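3.2 Masking the tool and the people out of the tracker

Our first version of the pose pipeline fed every pixel to the visual odometry front end, and we paid for it. The gripper body fills a big chunk of the view and never moves relative to the lens, so the feature detector loves it. It finds nice sharp corners on the vents and the jaw pad, tracks them perfectly, and then tells the back end that the tool is standing still while we swing it across a room. Cerov (our tracker) would split the difference between the tool and the world, and the trajectory came out too short — sometimes comically so.

The fix for the tool is easy. We draw one static mask per gripper and throw away every feature inside it. The jaws need a bit more care, so we grow the mask to cover their full travel, even when they're closed. People are the harder half. The operator is often leaning in close, and there may be others walking around farther back. We run a small person segmenter, Vudton, on every keyframe and carry its masks forward to the frames in between. Printed lettering on a shirt is the worst offender, as it gives strong corners on a surface that bends and sways. Figure 2 is the kind of view we had in mind when we set this up. 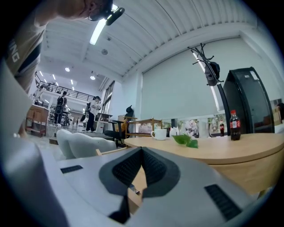 Figure 2. View from the hand-held gripper, with the tool along the bottom, a person leaning in at top left, and furniture and ceiling panels farther back.

What's left after masking is mostly furniture and ceiling, and I was nervous about the ceiling. Long parallel panels look alike, and a matcher can slip from one seam to the next without noticing. We ended up capping the number of features per image cell, so the ceiling can't outvote a table full of small objects. The cap is 100 for upper cells and 212 for the rest. I'd love to say we derived those numbers, but we tuned them by hand on the Lozano split and left them alone after that.

One more wrinkle. If masking leaves fewer than 288 features in total, we skip the visual update and coast on the IMU until the count recovers. We tried lowering that threshold in January and the drift got worse on fast wrist turns, so back up it went. The same settings are used for all the Bimetport runs in Section 4.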